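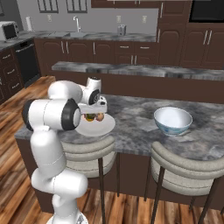 Sim kitchen, gripper over the plate. Empty bowl to the right.

1/ Build log for the home arm, January. The real one is still in bits on my bench at Udemora, so all the work this month is in simulation. Task: take food off a plate, put it in a bowl.

2/ The controller is Jovimby, which I wrote for a much smaller arm. Joint limits are now read from one config file. Before that they lived in three places and disagreed.

3/ Base position matters more than I'd allowed for. With the base on the floor the arm has to come up past the bar stools before it can reach over the worktop. I moved it 195 mm and replanned everything.

4/ Two round items side by side, nearly touching, are awkward for a parallel gripper. The fingers need a gap to go into. Current approach is to come down beside the plate first, then move in from the side. 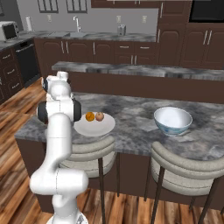

5/ Grasp settings
Closing force is 19 N in the config. At 21 N the solver starts to jitter and I don't trust the contacts. Rania Fahmy suggested a smaller timestep — fixes the jitter, doubles the run time.

6/ Log is at 3562 runs, all layouts together. Most of the planning failures are the elbow against a stool back. I've added the stools to the collision model as plain boxes.

7/ Changed the layout as well. Long items need the wrist turned before the descent, so that's a separate routine.

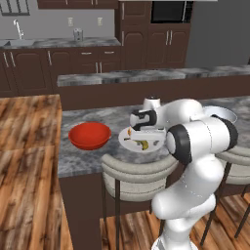

Banana on the plate, red bowl to the left, grey one to the right.

8/ Next is the Heitmann gearbox for the real elbow. Config file goes up once I've taken my paths out of it.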